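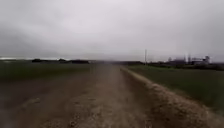 A Roof Before the Walls

The market hall in Plondska was finished in December, but the traders had moved under its roof long before. This was the intention of the studio Branamia from the beginning. The old hall could not be used any more, and the town did not want to send the stalls to another place for two winters. So the architects proposed to build the roof first and let the market continue below it, while the walls, the floor and the small rooms came later, one part after another.

The roof is 100 metres long and 30 metres wide. It stands on six pairs of timber columns, which are placed at unequal distances. Where the fish and meat counters are, the columns come close together and the ceiling is low. Towards the square they open, and the last bay has no wall at all. In the evening this bay is used for dancing, for school concerts, and sometimes only for parking bicycles.

The architects speak of the hall as a piece of street with a cover. I was sceptical about this phrase, which one reads in many project texts, but in Plondska it has some truth. The floor is laid with the same grey setts as the lane outside and keeps its slope, so the north end is lower than the south end. The stalls had to be made with adjustable legs. The traders complained about them at first, and a few still put a folded piece of cardboard underneath.

The covering of the roof is made of 2,303 clay panels, fired at a works in Drundon. They are thin and slightly curved, and the colour changes from almost yellow to dark red. The studio asked the works not to sort them. From the church hill the roof looks therefore a little restless, and on my first visit I did not like it. On the second visit, in rain, I liked it much more.

Inside, the light comes from a long opening under the ridge. It is enough for the middle aisle, but the stalls at the sides need lamps already at three in the afternoon. Here the design is weaker. The lamps, by the manufacturer Dolan, are handsome objects and hang too high for somebody who wants to see if a pear is ripe.

The upper gallery with the café was still closed when I was there. Its stair, in folded steel, is already used by the children of the traders, who sit on the lowest steps to do their homework. A second stair on the east side will be added in the spring, together with the public toilets.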